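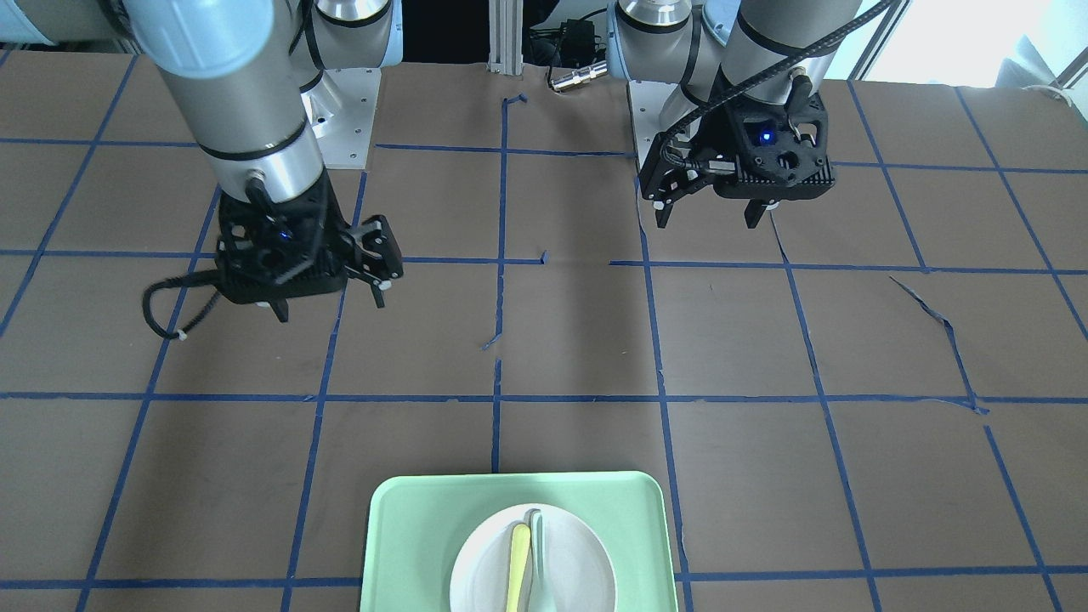 Week two handout: notes from the open day at Nillby

Hi all! These are my notes from the Nillby open day (2022-08-16), typed up for those of you who couldn't get on the bus and for those who did but spent the whole time at the snack table. You don't need to memorize any of it. Just read it before we get to Chapter 2, grasping and placing, because I'll keep coming back to what we saw.

Our host was Haris Lazarević, who talks fast and draws on anything within reach. He started us at the two-arm table, and I was glad he did -- it's a job everybody already understands. You have a tray, you have some tableware, and things have to get from one spot to another. I do it every night without thinking. Once you try to write down the steps, though, it gets long in a hurry!

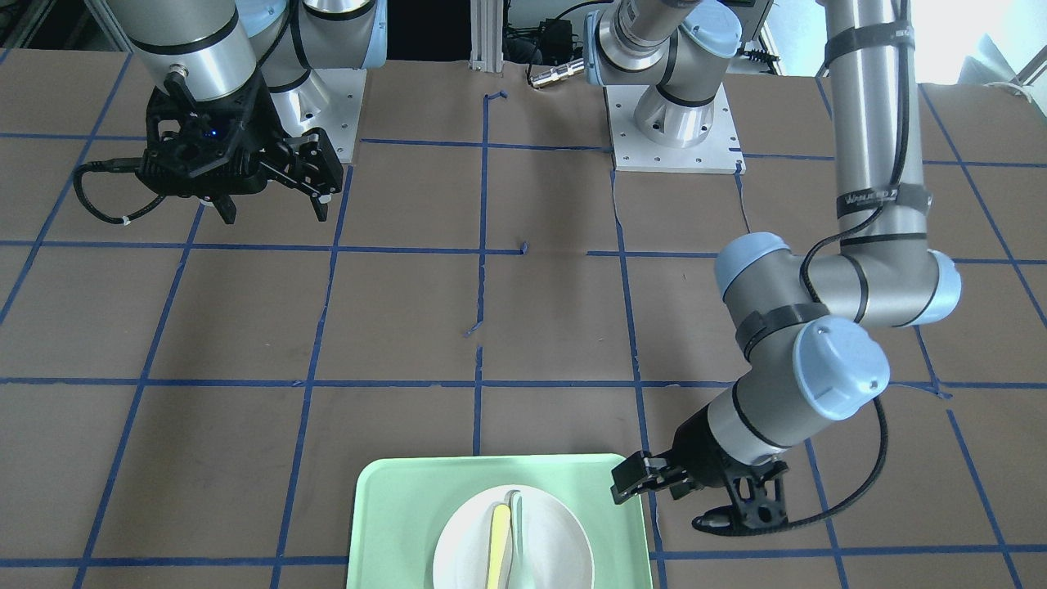

So the first thing to write in your margins is the difference between where an object is and how it's turned. A spoon has a long direction and a short direction, and a gripper with two fingers mostly wants to close across the short one. If you know the spot but have the angle wrong, the fingers come down on top of the handle and you get a very sad little clack. Haris called this "the pencil problem" (try it yourself with two fingertips and a pencil on a desk, it's oddly hard when the pencil points the wrong way).

The second thing is height. Something flat on a plate gives the fingertips hardly any room underneath. Something leaning on a rim gives them more, but now it can roll or swing while you lift.
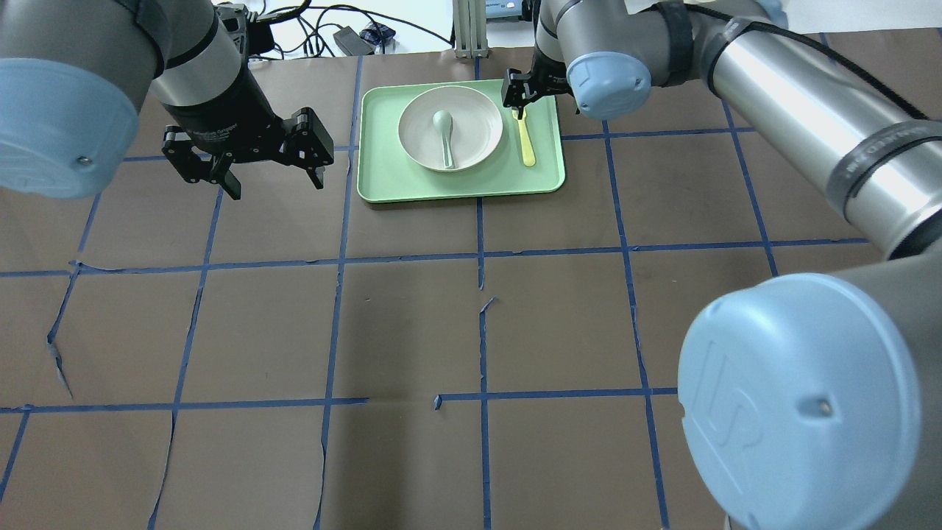 Yellow spoon on the tray, mint-green spoon in the bowl.

I asked which of those two he'd go for first and he said he'd want to look at both from another angle before answering. Fair enough. A spoon in a bowl has a curved wall right next to it, so you have to plan for the fingers and also for whatever the fingers might bump on the way in. Please sketch that for Thursday, side view, stick figures are fine.

Then we talked about sharing the space. Two arms over one table can reach into each other's way, and someone has to decide who waits. The Chaturvedi reading covers this (skip the proofs, do read the part on taking turns).

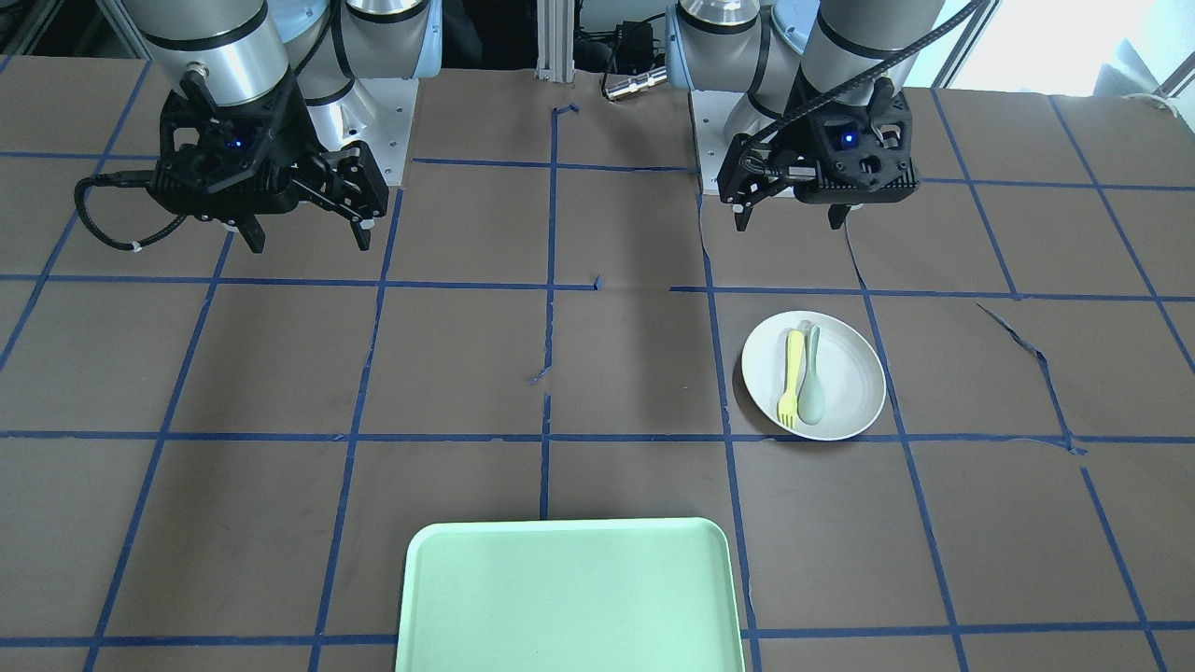 Why use two arms when one could move a spoon alone?
Mostly for reach, and for jobs where one hand has to steady something while the other one works. You pay for it in planning, as each arm has to keep clear of the other.

Bring your sketches, and a pencil for the pencil problem. The December visit to Cunum has its own sign-up sheet, on my door.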